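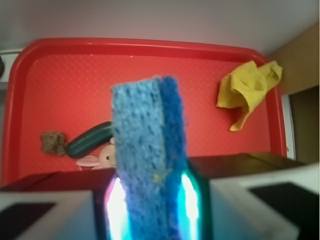

29/02/2024
By Tamsin Grimshaw

My project was supposed to be about dish soap, but I changed it after two weeks (sorry again to my group!). What I ended up asking was a lot simpler: how does junk pile up next to a sink, and what is worth keeping there? I gave myself one red tray on the counter and everything had to live on it.

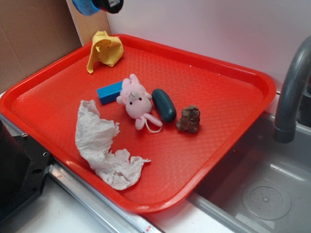
The rule was that I couldn't put anything away until I'd written down what it was for. The yellow cloth was easy, it's for wiping. The crumpled paper towel should've gone straight in the trash, and I still managed to leave it lying there. Then there's the pink plush toy, which has no job at a sink at all, but I love it, so it got a line in my notebook too! 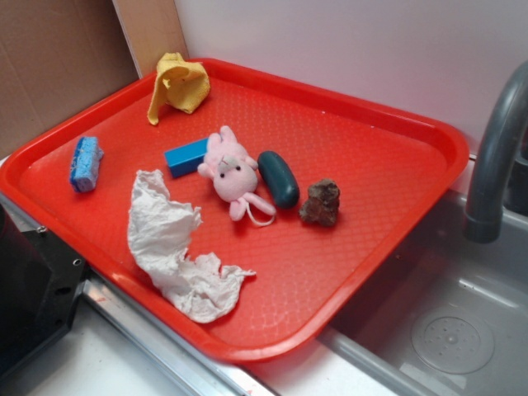

I sorted my notes into "use," "toss" and "move." The blue sponge went under "use" and so did the cloth. The blue block and the brown lumpy thing went under "move," after a long debate with myself. My budget was 20 dollars and I spent 2, on the notebook.

If I did it over I'd pick a smaller tray, because a big one just invites more stuff.
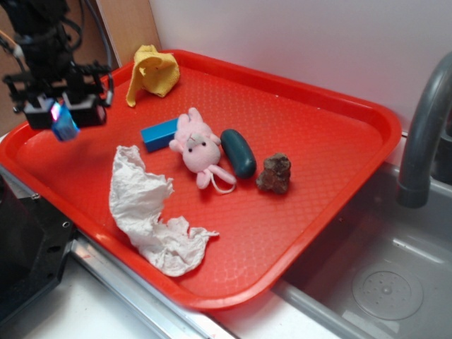

What I'd Try Next

I want to run the same thing on my desk in August, with the same three lists. The desk is way worse.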